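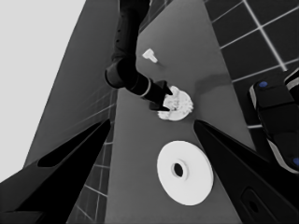
Kai Frerichs objects to the word "maintenance" for work on a cell that exists only in software, and would keep it for machines that collect dust. The operators at Peltville use it all the same, and this article follows them.

The Stimby cell is a simulated assembly cell with two robot arms at one long table. It is used for practising the fitting of small white gears onto a disc. A wrist camera looks down between the fingers of one gripper, and its grey picture is the main view for the operator.

Setting up starts with the table. Its height is entered first, then the base position of each arm, and after this the loose parts are placed: discs, gears and pegs with a flat head. 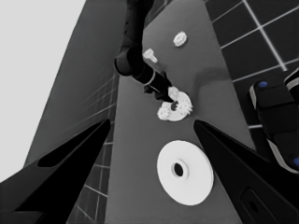

The contact settings are done last and take the most time. If they are too soft, the parts sink into each other – if too hard, a gear jumps away when it is touched. The first version, called Grodimness, used 25 solver steps for each picture; the present one uses 30.

Looking after the cell means mostly checking the finger gap and the camera angle after every software update. Nazanin Parsa wrote the check list, which has 11 points. When a point fails, the old settings file is loaded again and the check is repeated from point one.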